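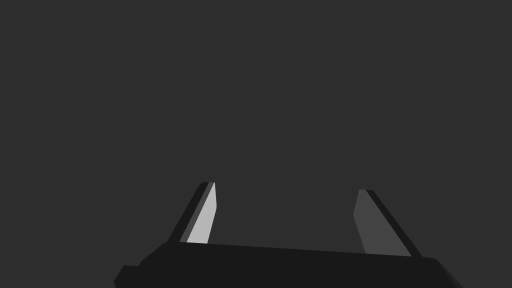 Tatiana Doležal
Maintainer, Butness Recipe Cards

Print | E-mail this page

Butness Recipe Cards: README

Hi! If you've downloaded the folder and you're wondering what on earth is in it, start with cards.csv and come back when something looks odd (something will). It's a typed-up collection of home recipe cards from Butness and the farms out toward Zetby, mostly baking, a lot of pickles, and more gelatin salads than I was ready for. I've been typing them in on and off for years, and this is the first version I'd call safe to hand to other people.

The biggest single source is the Vondráček box, a metal file box my aunt's neighbor kept on top of her fridge and left to me along with a very heavy rolling pin. That box gave us 158 cards. The rest came in by mail, in shoeboxes, in one case stapled to a church bulletin, and from the swap table at the Bullance hall, where people let me sit with a laptop and type while they drank coffee. The total is now 1,231 cards.

What's in the folder

cards.csv has one row per card. This is the one most people want.
ingredients.csv has one row per ingredient line, tied back to the card by card_id.
steps.txt is the method text, with the card_id on a line of its own before each one.
units.csv is my cheat sheet for measures. More on that below, sigh.
people.csv lists the cooks who agreed to be named, plus initials for the ones who wanted initials.
CHANGES.txt is what I fixed and when, as far as I remembered to write it down.

Everything is UTF-8. If Vondráček shows up as a string of nonsense, your spreadsheet has guessed wrong, and you need to import the file and pick the encoding yourself instead of double-clicking it. I get more mail about this than about anything else!

Columns in cards.csv

card_id: a plain number. There are gaps where I deleted duplicates. Please don't renumber them, people have written these down in their own notebooks.

title: exactly as the card has it, spelling and all. So you'll find "Choclate Drops" and "Chocolate drops" and "Choc. Drops (Good)" and those are three different recipes.

title_clean: my tidied version, for searching.

cook: who wrote the card, when we know. Blank means we don't know. It doesn't mean anonymous, which is spelled out as "anonymous" for people who asked for that.

from: who the cook said she got it from. I love this column. Some of them chain back through four kitchens, and a few go in a circle, with two sisters-in-law each giving the other one credit for the same nut roll.

category: one of mine, so argue with me if you like. Bars are not cookies in this file. Dumplings get their own category, and I won't be taking questions on that one.

oven: the temperature in Fahrenheit if the card gives a number. If it says "moderate" or "quick," that word goes in oven_words and this stays empty. I did fill in numbers for the old words in an early version, and then a reader pointed out (very nicely) that her grandmother's moderate and my moderate were far enough apart to ruin a sponge. So they came back out.

yield: free text. "Serves a crowd" is a real entry.

notes: anything scribbled in the margin. "Not for Ed." "Double it." "Made for the May supper, all gone." I've typed every scribble I could read.

About the units

Okay. A cup is usually a cup. A teacup is not. A "coffee can" is a measure on a handful of the pickle cards, and nobody I've asked agrees on the size of the can. Butter "the size of an egg" is in units.csv as itself, with my best guess in the guess column, and the guess column is exactly that. When a card uses a package size ("one small box pudding"), I leave it alone, even though the boxes have shrunk. If you're cooking from these instead of studying them, please read the card through and use your own sense, especially with yeast.

And while we're on cooking: please do not can anything straight from this file. The canning and pickling cards are here as a record of what people wrote. Some of the times and methods are old and would not be called safe now. Those rows have canning set to yes so you can filter them out or go looking for them, whichever you're after, and then go find an up-to-date tested recipe before you put anything on a shelf.

Things I know are wrong

Almost 46 of the cards have a line I couldn't make out, from grease or a torn corner or just terrible handwriting. Those have [?] where the word should be. I'd rather leave a hole than make up an amount of baking soda.

A few of the Zetby cards were written half in Czech and half in English, sometimes switching mid-sentence. I typed them as they stood and put my translation in method_en. My Czech is kitchen Czech, learned from being told to get out of the way, so corrections are very welcome.

Duplicates are still a mess. I merged cards that were word for word the same, and kept both when there was any difference in amounts. That's why there are so many poppy seed rolls. They really do differ, and the one with the sour cream (card 6, if you want to skip right to it) is the one I make.

Dates are thin. Hardly anyone dated a recipe card. I haven't tried to guess a year from the paper or the ink, so if you need decades for a project, you'll be disappointed in me.

Using it

Cook from it, print bits of it, put it in your family reunion booklet, use it in class. I just ask that you keep the cook's name with the recipe when there is one, and that you don't sell the whole thing as your own book. If somebody in people.csv is your relative and you'd like the name changed or taken out, write to me and I'll do it, no explanation needed.

Sending more cards

Yes please! Typed is wonderful, but a clear scan of both sides is fine too (the back is where the frosting always is). Tell me who wrote it, if you know, and whether they'd want their name used. I'm slow in summer when the garden takes over, and much quicker once it gets cold.

Still on my list: sorting out the duplicate kolache fillings, splitting "salads" into ones with vegetables and ones with marshmallows, and typing up the second half of the Bullance hall binder, which has been under my phone for longer than I'd like to say.

Last updated Oct 9, 2021

Contact Tatiana | © Butness Recipe Cards and the named cooks | Back to top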